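4.3 Re-tightening the screws on the Dovau wall desk

Screws in the hinge plates and side brackets settle during the first weeks of use. Carry out this procedure 60 days after installation, then once a year in October. Parts numbers in this section apply to the Dovau 630 and the Dovau 630 Wide. For the Warno corner unit, see section 5.

Tools required
Hand screwdriver to fit the screw heads
Hex key, part 201 (supplied in the fittings bag)
Soft dry cloth

CAUTION: Do not use a power driver. Excess torque strips the threads in the wall rail, and a stripped rail must be replaced.

1. Clear the desktop and the shelf above it. Unplug any lamp or charger routed through the cable slot.
2. Fold the desktop up and engage the latch. Pull down lightly on the front edge to confirm that the latch holds.
3. Remove the cover strip from the wall rail. Start at the left end and slide it toward you.
4. Turn each rail screw clockwise until it stops, then a further one-eighth turn. Work from the center of the rail outward.
5. Lower the desktop. Tighten the hinge plate screws in the same way, alternating between the left and right plates.
6. Use the hex key to take up any play in the support arms. The arms must still move freely by hand.
7. Refit the cover strip. It clicks at both ends when seated.

NOTE: If a screw turns without tightening, remove it and fit the oversize replacement from repair kit 2532. Do not pack the hole with filler or glue.

4.4 Checking screw heads

Run a fingertip over each head after tightening. A head that stands proud or sits at an angle has been cross-threaded. Back it out fully and start it again by hand.

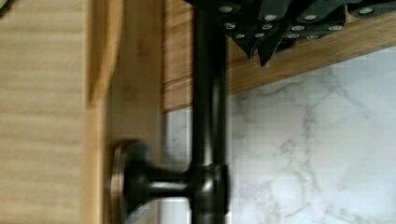
Fig. 12. Round, slightly domed screw heads on black plates.

Wipe the plates with the dry cloth. Oil and spray polish loosen the threads over time and must be kept away from the hinges.

Replacement screws are sold in bags by Testby Spares. Quote the parts number printed on the fittings bag when ordering.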